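Search products, parts, manuals

Brindwood Two-Finger Gripper, Household Kit

Sold by Selulcombe. Fits the Mansour arm mount. Bench or floor use.

Most people who land on this page want to know one thing: can it tidy a room? No. Not on its own, and not this year. We sell the Brindwood because it is a decent piece of hardware at a fair price, and we would like you to buy it knowing what you will and won't get done with it.

The kit is a white housing with two black open-frame fingers and the Mansour adapter plate. Rated load is 630 grams, which covers a paperback, a TV remote or a half-full drinks bottle. It does not cover a full watering can or a cast iron pan, and we still get returns from buyers who tried both.

The fingers close on a bottle well enough when the bottle is standing up and there is room to come in from both sides. Clutter is where the trouble starts. Put the same bottle near a houseplant and the software has to pick a path that doesn't drag a leaf along with it. Sometimes it picks a good one. Sometimes it stops and waits for you, and by then you could have picked the thing up yourself.
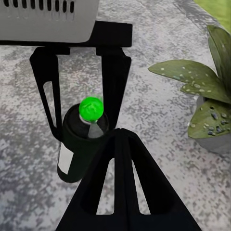

Simulated view: Brindwood fingers at a green-capped bottle, potted plant to the right.

A word about simulation, as every seller in this business leans on it. The planning software in the kit comes with a practice room where you can try grasps before you run them for real. It's useful for checking reach and finger clearance. We would not treat a clean run in it as proof of anything. Rendered leaves don't shed, rendered floors don't have crumbs on them, and a bottle in your kitchen may be sticky. Our own bench results are always worse than the practice room's, and yours will be too.

What we'd use it for today: sorting small parts into bins, handing items to a second station, teaching. Shops that run the same five or six objects all day are the happiest customers. Homes are the least happy - the objects change, the light changes, somebody moves the chair.

What's in the box
Gripper housing with fingers fitted
Spare finger set
Mansour adapter plate
Cable, 2 meters
Planning software, 3 seats

Setup takes more than 5 hours for a first-time buyer, most of it calibration. The quick-start card says less. Ignore the card and use the full manual, which has the correct torque settings for the adapter plate.

Returns are accepted if the fingers are unmarked. Orders ship from our Lukport warehouse. The next batch is due in July, and the price will not change before then.

Recently viewed
Brindwood Finger Pads, Soft
Mansour Arm Mount, Bench
Lukport Cable Guide
Selulcombe Parts Bin Set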